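Helping frogs, toads and newts from your own back yard

2022-01-13

Winter is when I get most of my wildlife jobs done, and the amphibian ones are my favorites! The pond is quiet, the plants have died back, and you can finally see what you're doing. These are the tips I keep passing on to people who ask why our yard at Flemgate is so noisy with frogs every April. None of it takes special skill. A decent spade, an old kitchen sieve and a couple of free mornings will get you a long way.

Getting a small pond right

Go shallow before you go deep. Frogs and toads love warm, sunny edges, and a pond with one long sloping side will do far more good than a steep-sided bowl. Ours slopes up over 70 inches on the north side, and that's where nearly all the spawn turns up.

Skip the fish. I know, I know, goldfish are lovely. But they'll eat newt larvae as fast as the newts can make them, and you'll be wondering where everybody went.

Fill with rainwater if you can. We run a hose from the shed gutter into a 69-gallon barrel and top up from that. Tap water feeds the algae, and then you're out there every weekend twirling green string around a stick (oddly satisfying, I'll admit, but still).

Leave the bottom alone. A little mud and a few dead leaves are fine. If the leaves get thick, lift some out in late fall with a kitchen sieve tied to a broom handle, and leave each heap on the bank overnight so anything living in it can crawl back in.

Put in a way out. A rough plank or a pile of flat stones at the steep end saves hedgehogs and mice as well as young frogs.

The Daser box trick

My neighbors on Daser Lane taught me this one. Take an old wooden drawer, knock a toad-sized gap in one end, flip it over in a shady corner and heap soil and leaves on top. It costs nothing and takes 12 minutes, if that. Toads want somewhere damp and dark for the day, and a drawer under a hedge is close to perfect. Check it once in spring, gently, then leave it be.

For lizards and slow worms

Reptiles want the opposite of toads - sun, stones and dry spots to bask. Pile up rubble facing south with plenty of gaps between the pieces, then pack the back with earth so it holds some warmth. Old roof tiles are wonderful for this. So is a square of dark roofing felt laid flat in long grass, weighed down at the corners with bricks. Lift it in the middle of the morning and you might find a slow worm coiled up underneath!

Don't mow right up to the pile. I leave a strip 5 feet wide and cut it once a year, after the first frosts, with the blades set high.

Grass snakes lay in warm compost, so if you're lucky enough to have them, hold off turning the heap until the young have hatched and gone. Ours gets turned in late fall, from the top down, with a fork and a lot of patience.

Tools and gloves

Wash your boots and nets before you visit another pond. Scrub off the mud, rinse, and let everything dry completely in the sun. Diseases and bits of invasive weed travel from pond to pond on wet gear, and a drying rack by the back door makes this a habit in no time.

Wet your hands before you pick up a frog, and put it down again soon. Their skin is delicate and dry fingers are hard on it.

Anything with fabric on it, such as a net rim or a padded handle, gets shaken out and hung up by itself. Trim loose threads before they catch on brambles.

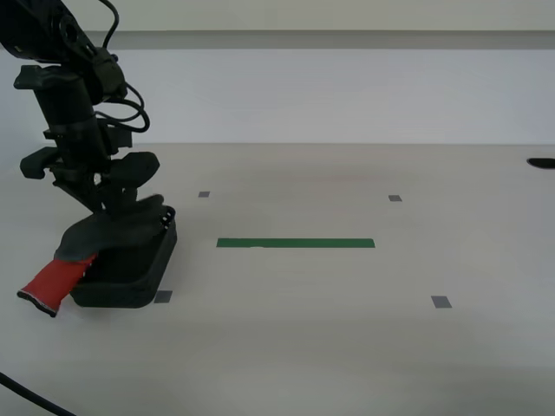

Black two-finger gripper, red fabric sleeve with a frayed white edge.

Oil wooden handles once a year. I use linseed oil on a rag, two thin coats, and spread the rag out flat outdoors to dry afterward, never balled up, as oily rags can catch fire by themselves.

Keep a pond notebook in the shed. First spawn, first newt, last frost, that sort of thing. Mine lives in a Memon biscuit tin with a pencil on a string, and it's a joy to leaf through on a wet evening.

Next up is the ditch along the Brutska path, where I'm hoping to dig two little scrapes before the ground hardens again. If you have a good way of stopping a clay bank from slumping, please leave it in the comments!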